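New suturing course opens at the Flemby training center
2018-05-23

The Flemby training center opened registration this week for its summer course in wound closure. The course starts in July and takes two weeks. Nearly 74 people asked for a place already in the spring, so the center decided to add a second group — it will work in the evenings.

Participants will practice how to bring the edges of a straight cut together, how to hold the needle and how to keep an even distance between the stitches. Teaching is in the Oláh building, on the second floor. The fee is 760 euros, with materials and lunch included. Those who finished the basic course at Rora can skip the first two days.

Registration forms are at the front desk and on the website of the center.
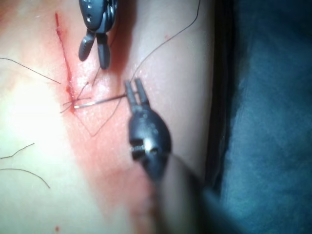
Closing a thin, slightly wavy incision: the needle meets the skin at the lower end of the line.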